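ULLSTEAD CIVILIAN POLICE OVERSIGHT BOARD
Minutes of the regular meeting, 22 October 2026
Tutolach Community Center, Room 2

The chair called the meeting to order at 6:32 p.m. Seven of nine members were present, which made a quorum. The deputy police chief, the board's legal adviser and the city clerk's representative also attended.

1. Approval of minutes
The minutes of the previous meeting were approved with one correction. Under item 4, "permit holder" was changed to "permit applicant."

2. Public comment
Four residents spoke. Two asked why protest permits at Kila Square now take longer to come back than permits for street fairs. One asked the board to publish complaint outcomes by district. The last speaker supported the department's handling of the summer marches and asked that officers be allowed to do their jobs without interference from city hall.

The chair thanked the speakers and said the permit question would be taken up under item 4.

3. Complaints arising from the Kila Square demonstration
The deputy chief reported that 419 people were stopped or moved on during the two days of the demonstration. Arrest records were complete. Body camera footage had been turned over to the board's investigator except for one unit, where the file was still being recovered.

Members asked who gave the order to close the north side of the square. The deputy chief said the decision was made by the field commander and that no elected official was consulted. A member asked for the radio log to confirm this. The deputy chief agreed to provide it.

The legal adviser reminded members that two of the arrests are before the court and that the board should not discuss the facts of those cases in open session.

Motion: to request the radio log and the written closure order before the next meeting. Seconded. Carried, 6 to 1. 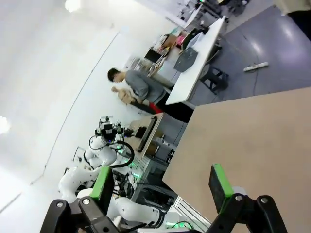

4. Protest permit rules
The clerk's representative explained the current rules. A permit is required for any gathering expected to draw more than 900 people. The fee is $425, and it may be waived on request. The waiver form is not on the city website and has to be picked up at the counter.

Several members said the form should be online. One member objected to any waiver for groups based outside the city. The legal adviser said that treating groups differently by address could be open to challenge.

Motion: to recommend that the council post the waiver form online and set a ten-day limit for decisions. Seconded. Carried, 7 to 0.

5. Ait Ali report
The board received the Ait Ali report on the use of social media posts as evidence in arrests. Members had not had time to read the appendix. Discussion was put off until November.

6. Budget
The investigator's office asked for up to $3,000 for transcription. The chair noted that the line for outside services has not been used this year. Approved without objection.

7. Action items
Police department: radio log and closure order; update on the missing footage.
Clerk's office: average permit decision times for the past two years.
Legal adviser: short memo on fee waivers.

The meeting was adjourned at 8:14 p.m.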